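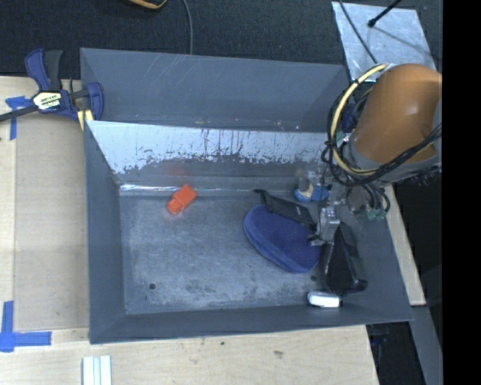

Etiquetado: Robótica industrial > Buenas prácticas > Celdas de picking
Lectura: 3 min · 21 respuestas · 393 visitas

**kcosgrove**
Abro hilo por el procedimiento de fijación del contenedor en celdas de bin picking. El borrador que circula en Kindex pide referencia mecánica fija (topes atornillados) y prohíbe las mordazas de apriete rápido en producción. En banco de pruebas sigo viendo lo de siempre: una mordaza en la esquina del cajón, cinta azul en la mesa y el brazo trabajando encima. Mi propuesta es admitirlo en desarrollo con dos condiciones: comprobar la posición al inicio de cada turno y anotar el desplazamiento.

**Styliani G.**
De acuerdo con lo de producción. En desarrollo añadiría un segundo punto de fijación. Con uno solo el cajón puede pivotar si la pinza toca una pared. Lo medimos en Fluvville en diciembre: tras 100 ciclos con contacto lateral, la esquina libre se había ido alrededor de 4 mm.

**a_gkikas**
No comparto lo del segundo punto. Si la pinza empuja la pared con fuerza suficiente para girar el cajón, el problema es el límite de fuerza. Prefiero que ceda el cajón antes que la muñeca. Nosotros limitamos a 40 N en aproximación y no ponemos nada más.

**Styliani G.**
40 N en el extremo largo del cajón son par de sobra para girarlo. Y que ceda sin que lo detecte nadie es peor, porque la calibración cámara-robot sigue dándose por buena.

**wtjoa**
Dos cosas que faltan en el borrador:
- Objetos pegados a la pared. En la foto el negro apoya en parte contra la pared derecha. Ahí habría que fijar distancia mínima dedo-pared y ángulo máximo de entrada.
- Cables. Un bucle exterior amplio con bridas vale, pero hay que verificarlo en las poses extremas, no solo en la de reposo.

**a_gkikas**
Lo de los cables sí lo firmo. La distancia mínima depende de la pinza, no pondría un valor único.

**kcosgrove**
Recojo: distancia por tipo de pinza, en tabla aparte. El segundo punto de fijación queda como recomendación hasta que alguien aporte más medidas. Styliani, ¿puedes subir las tuyas?

**Styliani G.**
Las subo. Falta el dato del par de apriete, no lo registramos.

Compartido 21 veces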